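The Return of the Evening Class

October 3, 2025

When the Curham Institute closed its evening department, the decision was expected to be final. Enrolment had fallen for years, the heating was costly, and the district had come to regard adult learning as a matter for libraries. The department has now reopened, and 216 residents have enrolled for the autumn term.

The programme is modest in scope. It offers bookkeeping, conversational Spanish, local history and a course in written English for those who left school early. Classes meet in the former grammar school on Prodalley, a building the Institute shares with a day nursery and the district archive. Fees have been set at a level comparable with a monthly bus pass, and are waived for anyone receiving support with housing costs.

Much of the planning concerned the hour at which teaching should begin. A survey of 393 households found that the old starting time suited office workers but excluded most people employed in shops, care homes and the Kivach bottling works. Three of the courses now run twice, once in the late morning and once after the evening shift has changed.

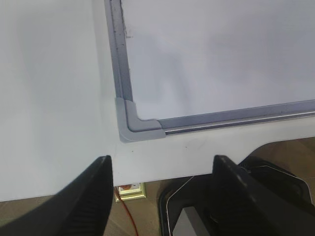 Attendance is the measure by which the Institute wishes to be judged. Under the previous arrangement, a course was considered successful if it filled at the start of term, and little record was kept of those who stopped coming. Tutors are now asked to write to any student who misses two meetings in a row. The letter is short and asks only whether the student would like the notes sent on.

The Institute has also taken advice from Cisternas, a housing association which has run classes for its own tenants for several years. Its experience suggests that students stay longer when a course ends with a piece of work they can keep. The local history group will therefore produce a printed guide to the mill streets, with a first run of 100 copies.

Funding is secured until the end of the spring term. An application for a further period will go before the district council in November, together with the attendance figures for the opening weeks. Places remain in bookkeeping and in the morning Spanish class, and enquiries may be made at the Prodalley office during teaching hours.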